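About Us

Hi, and welcome to Preltier! I'm the one who answers the email, grinds the nibs and packs the boxes, so if you've bought a pen from us you've already dealt with me. We fix and sell old fountain pens, mostly piston-fillers and a few button-fillers, and we make our own line of inks on the side.
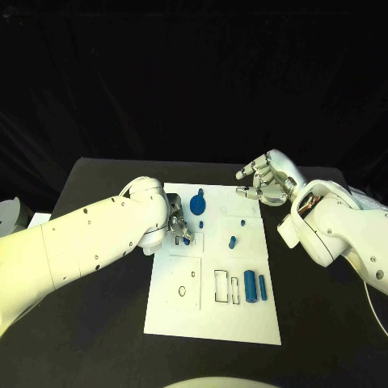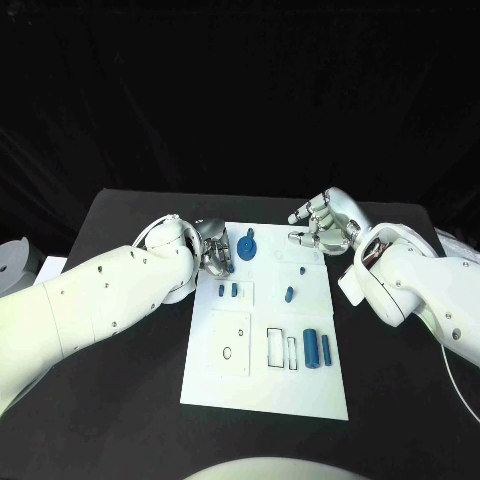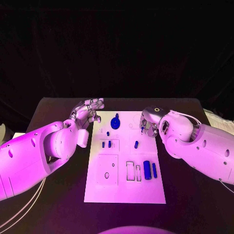
Abdelilah Benjelloun wrote to say that his Giraldo had sat in a drawer with dried ink in it for years, that two other shops had told him to throw it out, and that it now writes wetter than anything else he owns. Could we please make the nib a little drier? (We could, and we did.)

I started out with a single parts pen from a flea market and no idea what I was doing. I cracked the barrel. Then I cracked the next one! What got me going was learning to be patient with heat and to soak a section overnight before I even thought about twisting it. These days most of my time goes to cork seals, which I cut and wax myself, and to straightening nibs that have been dropped point down on a kitchen floor.

The inks came later. There are 7 of them so far, all sold under the Mullow name, and the brown is the one people reorder. I'm still fussing with a green. It looks lovely going down and then dries to something like pond water, so don't hold your breath.

Every restored pen is inked and tested before it leaves, and you get 90 days to send it back if the nib doesn't suit your hand. Repairs usually take longer than sales, especially in April when the pen show crowd all mail theirs in at once. If yours is urgent, put that in the subject line and I'll tell you straight whether I can manage it.

Write any time, and tell me what you're filling it with!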